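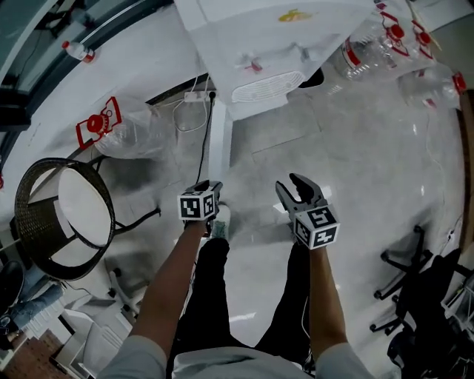

Tips for your first week with the Kukevik hand gripper kit

The kit from Kukevik comes as one pair, left and right, and I have rented it for my workshop since March. The service costs 825 for the month, with 5 days of free trial. I write down what I learned.

Wear sleeves which do not hang over the wrist. Before you begin, open both grippers fully and close them again, 23 times is what Sabina Gazi from the rental desk told me.

Wipe the marker cubes with a dry cloth only. Alcohol makes the print gray, and a new cube must be ordered from Rosau.

On a shiny tile floor, turn the ceiling lamp down a little. Push cables to the wall and roll the chairs away before you walk with the grippers in hands.

For lifting practice take empty plastic jugs first. Full ones are too heavy for the fingers.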